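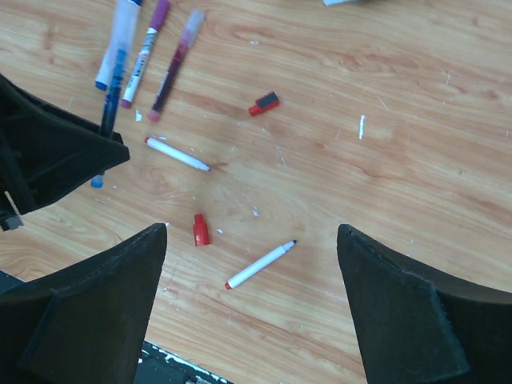 **Ticket 231: markers drying out, caps going missing, marks on the craft table**

Opened by: Imelda Tiongson
Where: the big wooden table, craft room
Status: mostly fixed, one thing still open (see the end)

OK, starting a log for this because I've now had the same complaint from three different people and I keep answering it in the hallway and forgetting what I said. The complaint goes: "I grabbed a marker, it didn't write, I put it back." Putting it back is how we ended up with a drawer full of markers that don't write!

I'll add to this as I go. If you've got something to add, stick it at the bottom with your initials.

**October, 9:40 am**

Emptied the drawer onto the table and got stuck in. First problem is that everything had been living together: the fat white-barreled markers, the slim pens with the see-through ends, a few highlighters, and a whole layer of grit from the bottom of the drawer. There were loose caps in there too, with no obvious owner.

What I did was make a scribble sheet. Plain copier paper, one line per pen, and I wrote the color next to each line so I wouldn't lose track. Anything that wrote straight away went to the left of the sheet. Anything scratchy went to the right. Anything that gave me nothing at all went into a mug.

**10:15 am**

The mug was filling up faster than I'd like, so I tried the usual tricks before giving up on any of them:

- Cap on tight, stored tip down overnight. Works on the water-based ones more often than you'd think.
- Tip dipped in warm water for a few seconds, then blotted on a paper towel. Good for water-based, useless for permanent.
- A drop of rubbing alcohol on the tip for the permanent ones. Open a window.
- For the gel pens, scribble circles on the rubber sole of a shoe. I know how that sounds! My aunt taught me and I've saved plenty of pens that way.

Please don't do the thing where you pull the tip out with pliers and flip it around. Somebody tried that last spring and the green ended up on the ceiling tile.

**10:50 am**

Caps. I think this is the real root cause, so it gets its own entry. People take the cap off, set it down, it rolls, they get called away, and the marker sits open until somebody tidies up. Then whoever tidies grabs the nearest cap that fits and jams it on. A cap that nearly fits is no good at all, the air still gets in and the pen is dead by next week.

So I went color by color. White barrels first, matching the cap to the color it wrote on the scribble sheet and never mind what cap it came out of the drawer with. Then the slim ones.
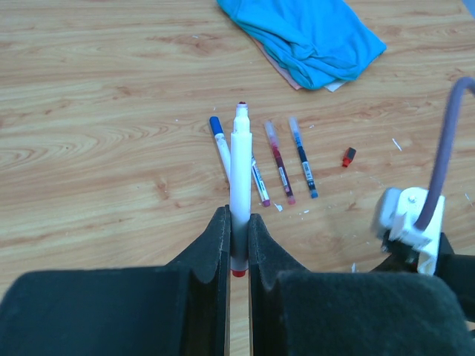

*Sorting on the big table: red-ended white marker up front, slim pens behind it, and a loose red cap over on the right.*

I've had the red cap sitting out on the table so I can try it on things. I'm leaving it there until I find where it goes, so please nobody sweep it into the trash.

**11:30 am**

Side issue, the table itself. There's an old purple line near the corner by the sink and a few dots that were there before I started. Dish soap did nothing. White vinegar did nothing except make the room smell like a salad. Rubbing alcohol on a cotton pad lifted most of the line, but I tested it under the edge first in case it took the finish off, and you should too. Go with the grain and stop as soon as the pad comes up clean.

From now on, paper under everything. There's a roll of Zumum brown paper on the shelf and it's not precious, use it.

**2:10 pm**

Jin asked if we should just throw the lot out and buy new. I looked it up and the Ultix class pack comes with 140, which is way more than we'd get through, and half of those would be dead too if we kept treating them the same way. I'd sooner get a small top-up of the colors we really lost and fix the storage.

New storage, then:

- White-barreled markers lie flat in the long tray. Flat, please, so the ink stays even.
- Gel pens stand tip down in the Gerken jar.
- Spare caps go in the little tin with the lid. If you find a cap, it goes in the tin, even if you think you know where it belongs.
- Pens that don't write go in the mug. Do NOT put them back in the tray.

I'll go through the mug every couple of weeks and try the tricks above on whatever's in it.

**3:25 pm**

Re-tested the scratchy ones after their warm water bath. Mixed results. Two of the blues came back beautifully, an orange came back for one line and quit, and the brown was hopeless. The pale pink I honestly can't judge on white paper, so I'm counting it as fine until somebody complains.

**Still open**

The spare red cap. I've tried it on a couple of likely candidates and no luck so far, so if there's a red pen in your bag or your coat pocket with nothing on the end of it, bring it in. No questions asked! I'll keep the ticket open until it's matched up.

Imelda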